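Chapter 2
Sorting the Small Stuff: Audio Gear

By the end of this chapter you should be able to sort a mixed lot of audio items, pair each with its cable, and pack it so the next person can find it.

Start with the Dollton case. A secondhand shop, one back room, over 4,000 items through the door in its first year. Clothes were easy. Books, easy. Audio was the mess – headphones in one bin, leads in another, adapters wherever. Customers at the Dostwood branch brought things back on a Thursday because the plug didnt fit. Nothing wrong with the headphones at all.

The fix was dull. Clear table, everything out, one kind at a time. Big pieces first, then cables, then the little bits that roll off. Label before you bag. The shop allowed 18 minutes per tray and mostly kept to it.

Key terms: lot, tray, pair, orphan (a cable with no device, or teh reverse). Orphans get their own tray – more on that in the Phuthong exercise.

Spread the lot out before touching the labels. Headphones and black cables, spaced apart.

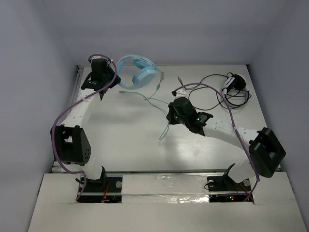
Should a cable be wrapped around the headphones for storage?
Better to coil it separately in a loose loop and tie it, as tight wrapping strains the wire near the plug.

Next, labels. Wunetti tags are used throughout, any tie-on tag will do.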